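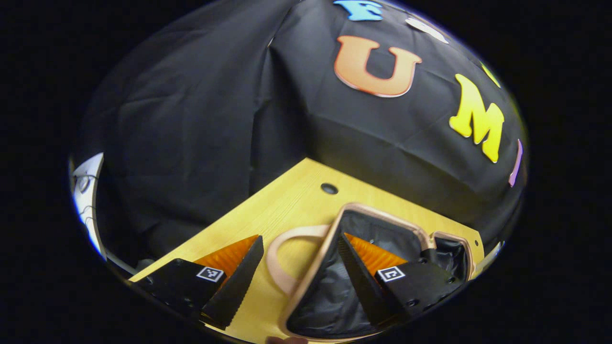

Stekmont kit review — speaker notes
Olga Villanueva, Sat 25 February

Slide 1. Say who I am, say who paid. We bought the kit at list price, 3,159 with shipping. Stekmont did not sponsor this and did not see the slides.

Slide 2. What the brochure promises. Read the line out loud: "Collect robot-ready grasp data on day one." Pause. Ask for hands: who has bought something on a line like that?

Slide 3. What comes in the box. Two-finger handheld gripper, camera, marker stickers, software license for one year. The license is the part to watch. Renewal price isn't on the website and Felista had to email twice to get it.

Slide 4. The handbag task. Soft pads are orange and grooved, plates are black with a serrated edge. One finger goes down into the open mouth of the bag. Looks easy. Point out how much of the view the fingers and bag take up, and how hard the lens bends the table. Stekmont says the software corrects for this. I'd like to see their numbers. We asked in June and got a PDF with no numbers in it.

Slide 5. Our trial. Demetrio and Catinca recorded 65 demonstrations over two afternoons. The software rejected 16 of them for lost marker tracking. It doesn't tell you which frame went bad — you scrub through and guess.
(If short on time, skip the table and just give the 16.)

Slide 6. The 2,000 claim. Sales deck says 2,000 demonstrations a week with one operator. Do the arithmetic with the room. Resetting the bag by hand took us longer than the grasp did, every time. Sales deck doesn't mention resets.

Slide 7. What I liked. Be fair here. Light in the hand, pads swap without tools, export worked the first time. Eyerusalem had it running before lunch.

Slide 8. Would I buy it again? One unit, for a small lab, maybe. The five-unit bundle, no, not until the tracking log is fixed and they put the renewal price in writing.

Questions. Someone will ask about the Grultari kit. Haven't tested it, don't speculate.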